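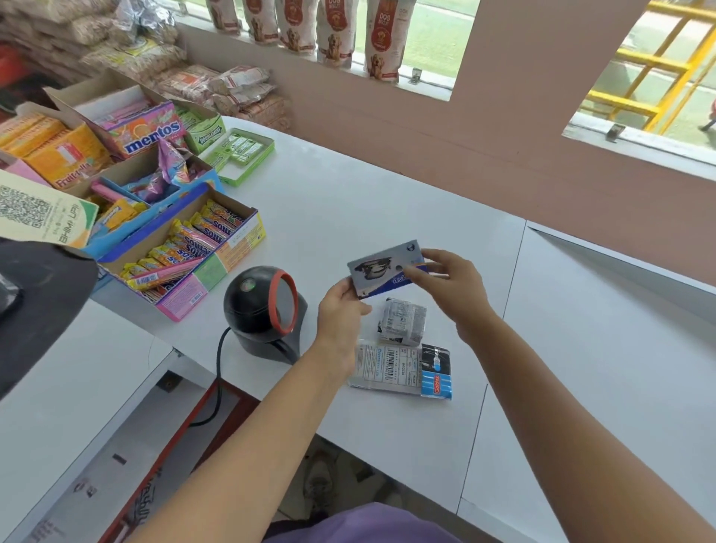

September, late, tea gone cold beside me

I said I would write every evening this month and I have managed it maybe one night in three, so tonight I'm making up for it with a long one, and if my hand gives out halfway then so be it.

I spent most of the day at the shop counter, on the seller's side of it, and my feet are telling me all about it now. I do love that counter, though. I love the way everybody puts their things down on it as if they were laying a table, and I love that the sweets are right there at your elbow the whole time. I had the Mentos rolls and the Doublemint to my left and I was very good, I only thought about them. The green tray of gum is the one I always want to straighten. The sticks slide about whenever someone takes one from the middle, and people do always take one from the middle, I don't know why. I would too, I suppose.

It was a stationery sort of day. Pens, mostly. Everyone has remembered at the same moment that summer is over and there are forms to fill in and notebooks to start, and they come in with that brisk look people get. I caught it myself and bought a packet of blue pens before I went home, as if I didn't have a whole jar of them on the windowsill (half of them dried up, which I will sort out one of these days). I'm writing with one of the new ones now and it is lovely, very smooth, a bit darker than I like.

I have been learning the scanner properly at last. I used to wave things at it as though I was trying to get its attention across a street. You have to hold the barcode flat and give it a second, that's all, and with the soft plastic packets you pull them tight first so the label doesn't wrinkle. The little boxes are easy. Amra Grgić showed me the trick of turning the packet before you bring it over, so the code is already facing the right way, and I felt silly for not having thought of it. She is so quick. She had a customer with 19 things, all small, all different, and she had the lot rung up while I was still looking for the price of my one eraser.

Then the bags! I have opinions about bags now, which I never expected at my age. The thin white ones cling together at the mouth and you stand there rubbing the edge between your fingers with a customer looking politely at the ceiling. What I do is get one hand well inside and hold the near edge down with the other, and then it stays open long enough to get everything in. Boxes first, flat on the bottom, and the packets on top of them.

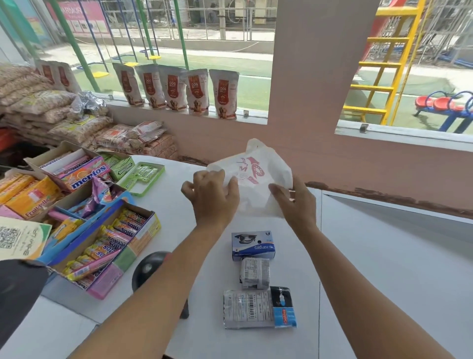 A stapler box makes a good floor for a bag, I've decided. It has proper corners and it keeps the rest from sliding into a heap. I wanted to tell somebody this and there was only Amra, who has known it for years, but she nodded very kindly.

I kept looking over at the dog biscuits lined up along the ledge under the window. They have that golden dog on the front and he has such a hopeful face, and of course he made me think of Hirnix, the old spaniel we had when I was small, who was named after a word my brother made up and who would have gone through that whole row in an afternoon, pouches and all. I nearly bought some. I have no dog. I stood there having a serious talk with myself about it. I could give them to the woman downstairs for hers, but hers is fussy and only eats the kind from Grirmont, and then it would be awkward on the stairs.

I bought rusks instead. Mother used to keep a packet on top of the cupboard for dipping, and she could hold one in her tea to the very last second before it dropped. I have never had the nerve. I lost two this evening – they're at the bottom of the cup now, which is partly why the tea has been left to go cold.

The wall behind the counter could do with some paint along the bottom, where it's all scuffed brown. I rather like the color itself, that dusty pink, it's kind to everyone's face in the afternoon. I said so to Amra and she said I could come and paint it then, and I think I may have said yes. I must find out if the old brushes have survived the cupboard.

Tomorrow: 12 envelopes for Mrs. Ristić, the long ones, put by under her name. Ask about the brushes. Eat something at noon that isn't a mint. And throw out the dead pens, if I get up early enough.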